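Curkano Everyday Plates and Bowls, with the Mevport Shelf Riser

Plates, bowls and a shelf to stack them on

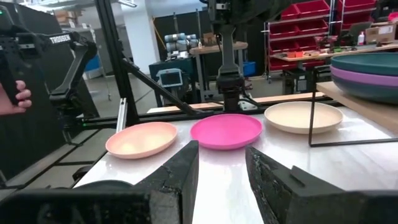

I've been selling tableware out of the Traltmont shop long enough to know that most people don't want a matching set of twelve. They want a few plates they like, a few bowls that stack, and a way to stop the whole lot eating up the counter. So that's how I put this page together. You can buy the plates on their own, the bowls on their own, the riser on its own, or the lot in one box (which is what I'd do, but then I would say that!).

The plates

The Curkano plate is round and shallow with a raised rim. It's the plate I reach for at lunch: sandwiches, a slice of quiche, leftovers, toast with too much on it. The rim is the bit I fell for. It's just enough to catch the runny part of a fried egg, and it gives your fingers something to hold when you're carrying a few plates to the table at once.

Colors right now are peach, magenta and cream. Peach is the quiet one, a pale pinky shade that goes with pretty much anything you already own. Magenta is LOUD. I love it, my regular customers either love it or back away from it slowly, and it makes a plain green salad look like you went to some trouble. Cream is the sensible choice and outsells the other two, though magenta has been creeping up on it since March.

I don't sell these as a fixed set because everyone wants a different mix. Pick whatever you like from the color menu. If you can't decide, choose "mixed" and I'll send you one of each, then repeat from there until your order is filled.

The bowls

Same maker, deeper shape, and the colors run cooler: teal, lavender and a deep blue-gray. They're all one size, so they stack in any order. At home I keep teal on top and the blue-gray at the bottom, for no reason except that I like it that way.

They hold a decent bowl of cereal or soup with room to spare, so you're not walking across the kitchen like you're on a tightrope. I also use mine for chopped vegetables when I'm cooking, and one lives by the back door full of keys. Please don't buy them expecting a serving bowl. They're for one hungry person, and if you want something for the middle of the table, the Griffiths bowls on the other page are the ones to look at.

The Mevport riser

The riser is a light wooden board sitting on a black wire frame. That's really all there is to it. The frame is thin, so you don't lose much counter to it, and the space underneath is open on purpose. I slide my plates under there and put the bowls up top, and suddenly there's somewhere to make a sandwich again.

It comes flat. The frame folds out and the board sits on top, and there are no screws, no little key, no bag of spare bits to lose in a drawer. If yours rocks when you first set it up, press down on the corners of the frame before you put the board on – the wire sometimes gets nudged a bit in the mail.

The board isn't meant for cutting on. A few of you have tried, and I've seen the emails. It's a shelf, so treat it like one and it'll stay nice.

Looking after everything

Plates and bowls can go in the dishwasher, top or bottom rack. I'd skip the scouring pads, mostly for the magenta, where any scuffing shows up sooner than it does on the cream. If you've had curry or anything with a lot of tomato, give them a rinse before you leave them sitting overnight.

Not for the oven, please, and not under the broiler either. Warming something up in the microwave is fine, but do use a cloth when you take it out.

Wipe the wooden board with a damp cloth and dry it off straight away. Don't soak it. Once or twice a year I rub a little food-safe oil into mine, leave it until morning and buff off whatever's left. The wire frame just needs a wipe.

What's in stock

The last delivery was a big one: 981 plates and 400 bowls. Peach and cream are fine for now. Lavender is getting low, and I won't have more until the next shipment clears, so if you're after a stack with lavender in it, don't hang around too long. Risers are packed to order and there are plenty.

Ordering and shipping

Orders placed before noon usually go out the same day. After that it's the next working day. Everything is wrapped in paper and packed on its side, which sounds odd, but the plates travel much better that way and I've had far fewer breakages since I switched. We've sent out over 1,577 boxes of Curkano pieces like this.

If something does arrive broken, send me a photo of it with the packaging and I'll get a replacement on its way. You don't need to mail the broken one back. Returns on unused pieces are fine too, as long as they come back packed the way they arrived.

You can also pick up from the Traltmont shop. Choose "collect" at checkout and wait for the email before you set off, as some of the stock is kept in the storeroom across the yard and I need a little time to dig it out.

Things people ask me

Do the plates stack? Yes, and they sit pretty flat on each other. I wouldn't go past a dozen under the riser or you'll be wrestling them out.

Can I get the bowls in magenta? Not yet. I've asked. I'll keep asking.

Will a dinner's worth of food fit on the plate? For a big roast with gravy, go with a proper dinner plate. For pasta I'd use the bowl.

Can I put two risers side by side? You can, and it looks good. I have a pair next to the stove at home. Add both to the same order and the shipping stays at 5 dollars.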